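Statement from Pirkura on the false evacuation notices shared in the Dostden area. We will add to this thread as we are able to confirm more.

Shortly after 7:00 am, several accounts on Pirkura began posting a notice that claimed to come from the Dostden emergency office. It told residents of the river districts to leave their homes at once. The notice was false. No evacuation was ordered.

If you live in Dostden and are unsure what to do, please follow the emergency office directly or call its public line. Do not rely on screenshots, including screenshots of this thread.

Our safety team received the first user report at 7:12 am. The original post was removed at 7:31 am. Copies continued to appear until late morning, many of them with small changes to the wording that allowed them to pass our matching tools.

We have suspended 1472 accounts in connection with the notices. Most were created in August and had posted very little before today. A smaller number were older accounts that appear to have been taken over from their owners.

If your account was suspended and you believe it was taken over, please use the recovery form in Settings. These requests are being read by staff and are ahead of all others in the queue. You do not need to file more than one.

Users who shared the notice in good faith will not be penalized. A large number of people passed it on to warn family and neighbors. Their accounts remain in good standing and no mark has been placed on them.

Update (11:40 am): We have been asked whether the emergency office's own account was breached. It was not. The false accounts copied its name and profile picture and added an extra letter to the handle.

Pirkura's impersonation policy has applied to public offices from the first day of the service. Posing as an emergency agency is grounds for permanent removal, with no prior warning. Parody accounts are allowed only when the word "parody" is part of the display name. 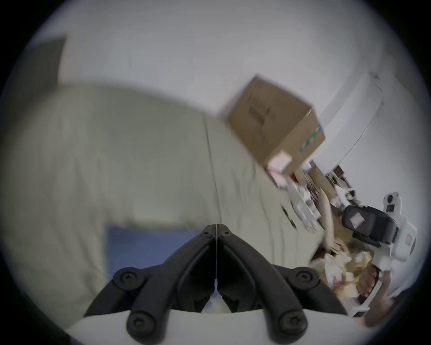
Black fingers of a hand-held gripper, above a curved white housing.

Update (1:15 pm): Faustine Charpentier, our head of user safety, has spoken with the Dostden emergency office and with the county. Both now have a direct contact on our overnight team. They did not have one this morning, and they should have.

We have also turned over account records to law enforcement in response to a lawful request. The request covers the suspended accounts only. It does not cover people who read, liked or shared the posts. We will not comment on who may be behind them while that work is going on.

Several posts claim that Pirkura delayed removal in order to gain traffic. This is false. The delay of 19 minutes between the first report and the first removal came from a review step that requires two members of staff to agree before a post from an apparent public office is taken down.

That step exists for good reason - real emergency notices have been mass-reported in the past by people hoping to silence them. It was too slow today. Thibault Pichon, who leads our review staff, has shortened it for any post that tells people to leave a place or go to one.

Update (3:50 pm): The following changes are now in effect for all users.

New accounts may not use the name of a public office until the name has been checked by our staff.

Any post that mentions an evacuation and passes 1000 shares will be sent to a reviewer, whether or not it has been reported.

Verified emergency offices may attach a correction to a false notice. The correction will be shown to everyone who shared the original.

We know some users will object to the second of these. Review does not mean removal, and posts stay visible while they are being read. We will publish the number of posts reviewed, and the number removed, in our next safety report.

Outside review of our response will be carried out by Styliani Stefanou of Vidal. She will have access to staff, logs and internal messages. Her findings will be published in full, apart from personal details of users.

To the residents of Dostden who left home this morning because of something they read on our service: we are sorry. The emergency office has asked us to repeat that it is safe to return, and that all six river district schools will open tomorrow at the usual time.

Update (5:20 pm): No new copies of the notice have been found since 2:00 pm. Staff will continue to watch for them overnight. Members of the press may write to Agathe Langlois in our communications office.

Contact | Press Office | Safety Policies | © Pirkura. All rights reserved. | Back to top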